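Tidora Table Items, README and data card

Last touched March 2026. Written fast, will be cleaned up when there is time.

What's in here

A set of small kitchen and play-kitchen things on a white table, with notes on what each one is, what we call it, where it tends to go wrong in labels. Made at Vonitz for the Tidora sorting work, the question being how people name, group and put away odds and ends that don't obviously belong together. A spatula and a toy strawberry on the same table. A drink can next to a bowl. That kind of mess.

233 layouts. 2000 pictures. Each layout has one text file with the names of the things on the table and one line saying where they should end up.

If you only want the names, take names.txt and skip everything else.

Getting it

Unpack, keep the folder names as they are. The reader script in Undon looks for them by name and will fail quietly if you rename anything (no error, just an empty table, very annoying). Pictures come in packs of 500, take one pack first and see if it's what you want.

Folders:

layouts - one folder per layout
names.txt - the full list of item names, one per line
groups.txt - which item goes with what
fixes.txt - things we corrected and why
old - leave it alone, early labels, kept for comparison only

The table

White top, rounded corners. Plain on purpose. Pale things get a bit lost on it, the cream spatula head worst of all, so check those labels twice if you add your own. Shadows are soft but they are there, and a couple of early labelers drew the outline around the shadow too. Most of that is fixed. 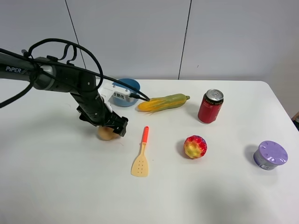
Items go down by hand, no grid, no fixed spots. The only rule is nothing hanging over the edge. Otherwise put it where you'd put it if you came in with your arms full. Some layouts have a thing partly behind another thing and we keep those. A real table looks like that.

Item names

Long names got shortened after the first round. Current ones:

can - red drink can, 加多宝 herbal tea, silver top with a pull tab
bowl - light blue outside, white inside rim
corn - toy cob, pale green husk, little green stem
spatula - slotted, cream head, orange handle
strawberry - toy, red with yellow and green, bumpy
egg - tan, egg-shaped, no further claims
tub - round container, lavender lid

A few notes, no particular order.

can: write "can", not the brand. We had the brand in both scripts, plus two spellings in Latin letters, and matching was a pain. The brand lives in its own column now. If the characters are turned away from view just leave that column blank, don't fill it in from memory. Same for the pull tab - only note it as closed if you can see it.

bowl: people kept writing "dish" or "rice bowl" or "small bowl". All merged to bowl. Size words are out everywhere, nobody agreed on small.

corn: one label file had the two ends swapped for half the layouts. The stem end is the end with the stem, the tip is yellow-orange. Sounds obvious, was not. Fixed, see fixes.txt.

spatula: "turner", "flipper", "slotted turner", "fish slice". All the same thing. I left the old words in as alternates since searching on them is useful if you're studying how people talk about kitchen stuff. The handle color is orange in every file, anything that says red is a leftover, please report it.

strawberry: fine. Some labelers called it a ball when they could only see the side of it. Not wrong to be unsure. Use "round thing" and tick the unsure box.

egg: we don't say if it's real or toy or what it's made of. Leave it at egg. "Potato" showed up in the early labels, which I get, but no.

The tub

Gets its own section, more mail than everything else put together. People call it jar, tin, pot, box, container, canister. Call it tub. The lid is a separate part with its own name (lid) but it stays on the tub in this set, and the two are labeled together unless you set split to yes.

Lid color: lavender. We also accept light purple. Not pink. Body is darker and goes grayish or bluish or purplish depending on the light, so the body color field is just "dark, gray-purple" and that's it, don't fight over it.

The marks on the lid are hearts, 8 of them, in a ring near the rim. From low down or far back they read as circles and that's what a lot of the early labels say. Both are allowed. If you can tell they're hearts write hearts. Do not write holes, vents, dents or windows, we could not agree on which and the field was full of junk. 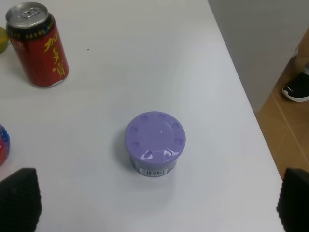 Tub with the lavender lid and the red can on the white table, heart marks showing on the lid.

What's in the tub: not recorded. No contents field and there won't be one. The sticker with the barcode is noted as "barcode, small, white" and nothing is read off it. Please don't type in numbers.

Groups

groups.txt is the bit I'd look at first if you care about tidying and not so much about pictures. For each item we asked people where it should be put away if the table had to be cleared. No shelf was shown to them, just the question. The answers got sorted into:

kitchen drawer
dish shelf
drinks
toy box
dunno

Spatula is drawer for nearly everyone, then a few said toy box since it was lying next to toys. Which is fair and also the whole point of the set. Bowl was dish shelf unless the corn was close to it, then toy box creeps up. Can is always drinks. Tub is mostly dunno. We don't give a correct answer for the tub and you shouldn't score against one.

The egg splits too. Near the bowl it's food, near the strawberry it's a toy. There is no food group so it lands in dunno or toy box. I know. A food group was suggested in November and then not added, would have meant asking everybody again.

How the answers were collected

Sheet of paper first, typed up after. Everybody did the paper part in the Cordeiro room, one at a time, no talking. Typed up by two people seperately and compared. Where they differed we went back to the paper. If the paper was unreadable the answer was dropped, not guessed.

Answers are in English. A few people wrote in Chinese and those are kept in the original with a translation beside them. The translation is ours and it's quick, so if wording matters to you use the original.

Label rules, short version

One name per thing. Lower case. No plurals.
Partly hidden is still there, label what shows.
Running out of view is still there too, tick "part".
Color only if the color helps tell two things apart.
Left and right are always from the viewer's side, not the item's.
If unsure, say unsure. There is no penalty and it makes the file better.
Don't label the floor. Don't label shoes. Don't label the wall.

On "part": the thing at the edge of view is where most disagreement comes from. A sliver of yellow-green and one person writes lemon, another writes lime, another pear. None of that can be checked from a sliver. The rule now is "round, yellow-green, part, unsure". Same treatment for the red and blue speckled one. It's labeled as "round, red and blue" and stays that way wherever only a side of it shows. Yes it makes for clunky search. Live with it or use the item id.

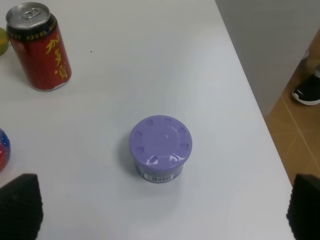

Layouts that look nearly the same as each other are not duplicates, please stop deleting them. Small shifts are kept so you can test whether your names hold still when the things do. If your labels change from one to the next and the items haven't, that's worth knowing. There's a column called near which gives the id of the closest matching layout, handy for pulling pairs.

If you really want a thinned-out set, use the keep column. yes means keep, blank means it has a near twin.

Known problems

Shadows drawn as part of the bowl in some early files. Mostly fixed.
The word "lid" appears as an item in old files. It's a part. Skip.
Orange handle listed as a separate item in a handful of layouts, spatula head as another. Merge them.
Spaces at the ends of lines in groups.txt. Trim before matching.
White-on-white: anything cream or white has looser outlines than the rest.
The tub is over-represented. It kept ending up in the middle of the table and we noticed late.
The can faces forward too often. Same reason.

Not good for

Learning what a kitchen looks like. It's one table.
Food recognition. Half of it is toy food and some of the rest is anyone's guess.
Reading packages. Text on things was never checked, apart from the brand name on the can.
Counting. Items are listed, amounts aren't, and hidden things are hidden.

Fine for

Naming, grouping, put-away questions, and comparing what people call the same spatula.

Adding your own layouts

Use a white or very pale table if you can, otherwise say what color in the notes line. Put things down without arranging them nicely. Write the names before you look at our list, then map them over after - the first word that comes to you is the data we want. Save as plain text, same columns, same order. New items are OK, add them at the bottom of names.txt and don't re-sort the file, the ids come from the line number and re-sorting breaks evrything downstream.

Put-away answers should come from someone who didn't set the table.

Changes since last time

tub renamed from jar
hearts allowed in the lid marks field
brand moved to its own column
corn ends fixed
near column added
"small" and "large" stripped from all names

Still to do: finish the outlines on the spatula head, decide about a food group, write a proper page for the alternates list. Send corrections as a changed copy of fixes.txt with your lines at the end.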